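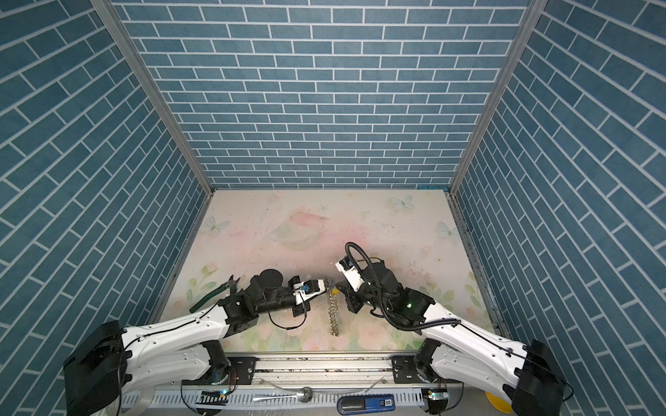
Blue brick-pattern walls and butterfly-print floor.

Care of Desktop Label Printers in the Small Workshop

Share 1,655

Updated Wed 15 May

The following advice is issued by the Greenwood workshop guidance service for home businesses, school print rooms and small packing areas where a desktop thermal printer is in regular use. It applies to direct thermal and thermal transfer models. Where it differs from the manual supplied with the machine, the manual should be followed.

Cleaning the print head

The print head should be cleaned each time a roll of labels is changed. On thermal transfer models, it should also be cleaned whenever the ribbon is replaced. Turn the printer off, unplug it and leave the cover open until the head has cooled. Wipe the dark heating line from one end to the other with a lint-free swab dampened with isopropyl alcohol. The swab should be damp enough to leave a light film that dries within a minute. Water, window cleaner and general household sprays are not suitable.

Rings and bracelets should be removed before reaching inside. A scratch across the heating line cannot be polished out, and the head will have to be replaced.

A thin white line running along the length of every label usually indicates dirt on one small part of the head. Clean the head twice and print a test label before ordering parts. If the line remains in exactly the same position, the element is probably worn out. If it has moved or become fainter, clean the head again.

Cleaning the roller

The rubber roller beneath the head collects adhesive and paper dust. Use a fresh swab or a lint-free cloth, turning the roller by hand so that the whole surface is covered. Do not scrape dried adhesive with a blade. A dampened cloth held against the spot for a short time will normally soften it, after which it can be rolled away with a fingertip.

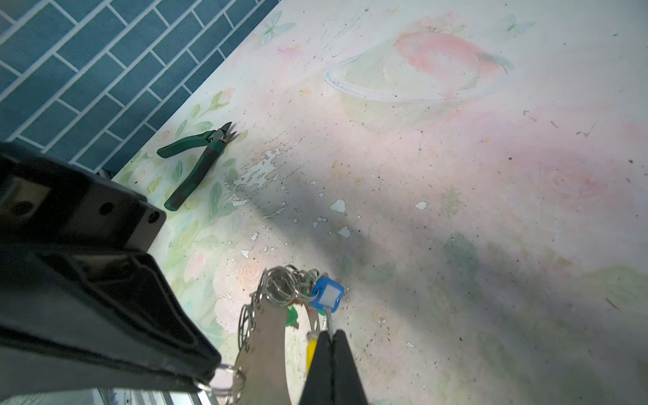
Rollers also develop flat spots when a printer is stored for a long period with the head latched down. A printer that is to be put away for the season should be emptied of labels, cleaned, and left with the latch released and the cover resting closed. Many users in our area put their machines away after the holiday mailing period and bring them out again in March. Feed several blank labels before printing anything that matters.

Storing label rolls

Rolls should be kept in their original bags until needed. A closed cabinet at ordinary room temperature is satisfactory. Direct thermal stock darkens in heat and fades in strong light, and it should be kept away from windows, radiators and the tops of refrigerators. Plastic sleeves made of soft vinyl may also cause fading over time.

Lay rolls flat on their sides, with the core opening facing up. Rolls stood on their outer edge under weight become oval, and an oval roll pulls unevenly through the printer. Write the purchase month on the inside of the core in pencil and use the oldest stock first.

A part-used roll should be secured with a strip of its own backing paper or a loose paper band. Rubber bands press into the outer layers and leave a ridge that can be felt for a considerable length of the roll. 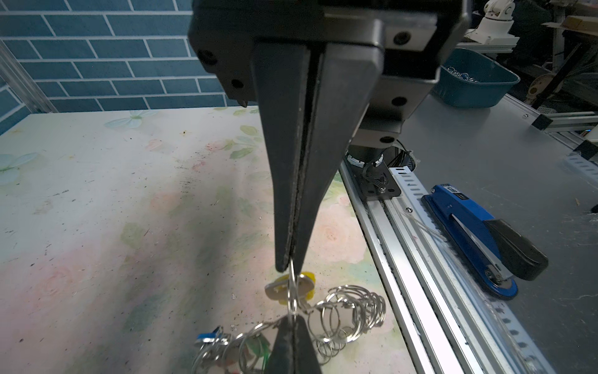
Mayuree Hemmin writes that she has followed the advice on paper bands for two years and finds that a strip cut from an old envelope works as well as anything sold for the purpose. She adds that the loose end of the roll should be folded under by one label, so that the first label does not lift and stick to the bag. We are pleased to include this suggestion.

Loading and alignment

Most feeding faults result from side guides that are set too tightly or too far apart. The guides should touch the edges of the backing paper without bending it. Pull a short length through by hand and watch whether it drifts to one side.

After loading a different size of label, run the calibration routine described in the manual. Printers that skip every other label, or that print across the gap, generally need calibration and nothing more. If the fault continues, clean the gap sensor with a dry soft brush. Compressed air is best avoided here; it tends to drive dust further under the sensor cover.

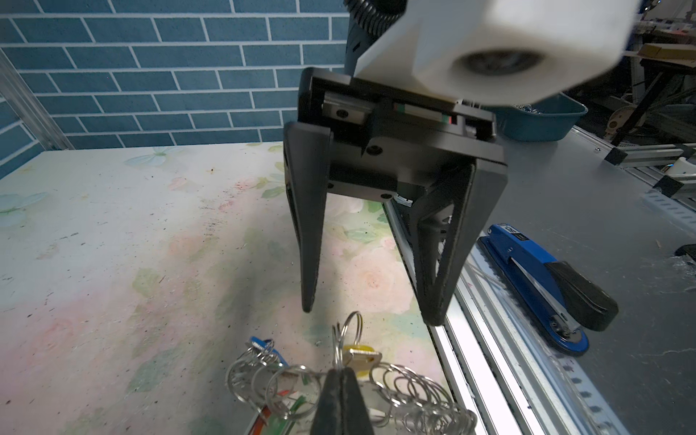
Darkness and speed settings should be kept as low as will give a clear result. Begin at the middle of the darkness range, print a label containing a barcode, and lower the setting by one step at a time until the bars begin to look gray. Then return to the previous step. Heavy settings shorten the life of the head and cause fine bars to run together.

Removing labels from bins and shelves

Old paper labels on plastic bins can be softened with a hair dryer on its low setting and peeled slowly from one corner. Remaining adhesive may be rubbed off with a little cooking oil on a cloth, followed by warm water and dish soap. Allow the surface to dry fully before applying a new label.

2 comments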